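Jan 22, 2019

**Vumora opens tool corner for tenants**

The repair room at Vumora has a new tool corner, and tenants of the building can use it from this week. The room was closed since October for new wall panels and metal edging at the floor.

Ashraful Siddiqui, who looks after the room, chose the leaf-print wallpaper himself. "Before, the walls were gray and people did not like to stay," he said. "Now they sit down and finish the work." The wallpaper and the panels were paid from a grant of 2,000 dollars by Fostby, a local hardware supplier. Of this money, 900 dollars went to the walls.

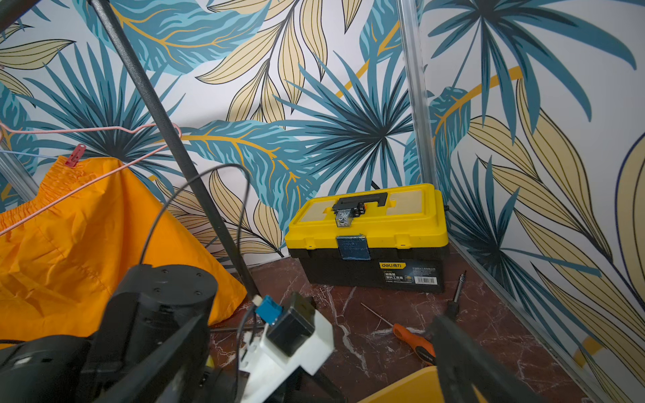 Tools may be borrowed for 14 days. Each tenant signs the book by the door and writes which tool was taken, also when it is only one screwdriver. Small electrical parts, such as relay modules, stay in the room and should not be carried home. Mr. Siddiqui asks everybody to put the tools back in the toolbox after work and close the latch, and to keep the marble floor free of small metal pieces.

The first evening course, on simple repairs of lamps and switches, is planned for next month and will be given by Drillatis. There are 50 places. The course is free for tenants, and guests pay a small fee at the entrance. Names can be left in the same book.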